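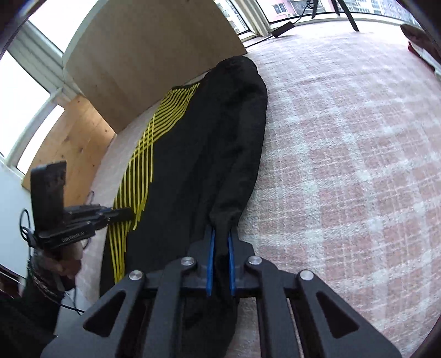

Brundwood Garment Handling Set
Data card, revision 2, 11/10/18

Contents
377 episodes of two-handed garment handling, recorded with hand-held grippers. Maintained by Goel.

Collection rules
One garment per episode. Pinch a single fold before lifting. Keep cables clear of the fabric. Do not drag a garment by a printed or striped area.
Check finger pads every 32 episodes and replace worn pairs together.

Exclusions
Episodes with a dropped gripper or a readable document in view are removed. 11 were removed in this revision.

Known limits
Dark fabric gives weak edges in strong daylight. Fold labels on black items should be treated as low confidence.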